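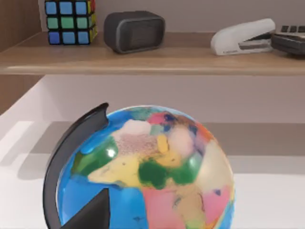
Monday, late. Bus back from Eltbridge took the long way again so only just sat down. Allotment first – beans are up, slugs have had half the lettuces allready. Otakar came by with the spare netting, stayed for one tea, left his gloves. Must ring him. Water butt nearly empty, no rain since last week. Paid the rent on the plot, six quid more than last year.
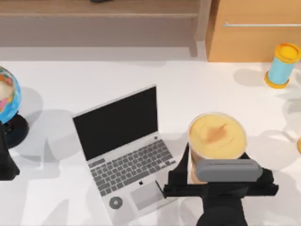

Will the beans last till the weekend without me? Probably, if Miroslava waters them on Thursday like she said.

Knees bad. Planted 11 leeks in the end, rest can wait in the tray. Need twine, more pellets, a new rose for the can. Forgot to shut the cold frame – to dark to go back now. Bed.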